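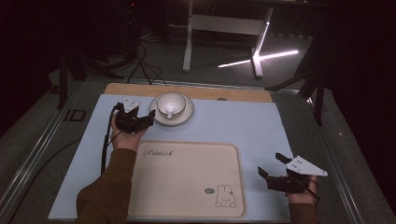 Station 4, cup, saucer and tray on the mat.

TABLEWARE AND WORK SURFACE CHECKLIST
Site: Wedemden, upper room
Checked by: Greer Niven
Reviewed by: Oddur Vestergaard
Period: July

1. Mat
Lies flat, no curled corners. PASS
Comment: Wipe down at end of shift. Do not use solvent cleaner.

2. Board at far edge
No splinters, no movement when pushed by hand. PASS
Comment: The small hole near the right side stays open. Do not plug it.

3. Cup
Rim and foot free of chips. Hairline test with a flashlight. PASS
Comment: Replace at the first chip, whatever the size.

4. Saucer
Sits level, does not rock. PASS

5. Spoon
No burrs on bowl or handle. PASS
Comment: Store in the cup between uses.
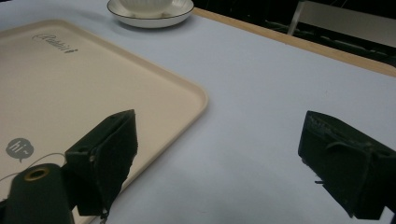 6. Tray, "Rabbit" lettering
Rim intact, corners free of cracks, print legible. PASS WITH COMMENT
Comment: Load limit for this station is 12 cups per tray. Post the limit at the shelf. Dunbar asked whether the print survives the dishwasher at 70 degrees C. Not tested. Hand wash until Shearer replies.

7. Clearance
Saucer at least 100 mm from the mat edge. PASS
Comment: Measure from the saucer rim, not the cup.

8. Floor and cables
Cables clear of the walking route. RECHECK
Comment: Route behind the board to be reviewed by E. Peltonen before the next inspection.

9. Spares
One cup and one saucer of the same pattern in the cabinet. FAIL
Comment: Saucer missing. Reorder from Kenumetti.

Open items: 6, 8, 9. Return the signed copy to R. Cruickshank.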